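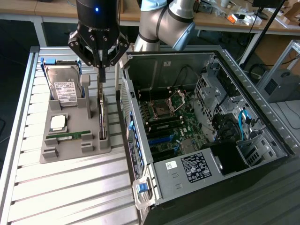
Danala Parts Plate for desktop PC builds

The Danala is a flat gray plate with raised holders that keeps the small stuff in one place while the case lies open beside it. If you have ever gone looking for a memory module under an anti-static bag, you will know why we are so fond of this one!

It sits on the bench to the left of the tower, with the case on its side and the side panel off. Everything you are going to fit is out on the plate, facing the way you want it, and your bench stays clear for screws and cables.

What it holds

Processor. A shallow square pocket takes the CPU flat, heat spreader up. The pocket is low enough that you can get a fingertip to the edges, so you lift the chip straight out and carry it over to the open socket. Have the retention bracket up before you pick up the chip. It saves putting it down again.

Memory. One module lies flat between four clamping blocks. They hold it by the sides and leave most of the board clear (lovely if you like to read the sticker before you fit it). There is also an upright slot holder along the right side of the plate for a thin part standing on edge. We reach for that one most, because the part is already at the angle you want when you lower it into the board.

Hard drive. A 3.5-inch drive stands on its end near the back, label showing, held by a tall post and two short blocks at the base. You can leave a caddy rail on the drive while it waits. Ours has blue rails, the kind that came with a lot of office towers, and it goes from the plate to the drive cage with nothing left to screw in.

How it's made

The holders are 3D-printed in plain gray, with no paint and no coating. You will see the print lines up close and we rather like them. Abilio Zabala drew the first plate for his own repair bench and went through a good many versions of the upright slot before he was happy with how a module slides out. The early ones gripped too hard. The one we sell lets go with a light, straight pull – if you find yourself tugging, you're pulling at an angle.

On the bench

Flat tables are easiest, but the plate is happy on a slatted aluminum top too, and that's what we would choose for a bench that gets a lot of use. Put it close to the case, close enough that your hand doesn't have to cross the power supply to get to the board. Tuck the loose SATA cables back first. They do love to flop over the memory slots.

We have had great fun using it for teardowns as well, filling the holders as parts come out. It makes a lovely teaching piece: a beginner can see the processor, the memory and the drive side by side and then find where each one lives in the case.

Good to know

Parts and PC are not included.
The drive post fits 3.5-inch drives. For smaller ones, see the Laltik insert.
Wipe with a dry cloth. Keep it off radiators and out of hot cars.
Weight limit on the plate: 2 kg.
Spare clamping blocks come in bags of 20.

Ordering

Item number 148. The next batch ships in November. If you have an odd part that needs a home, write to us with its measurements – we enjoy those emails, and the Laltik insert started out as one of them.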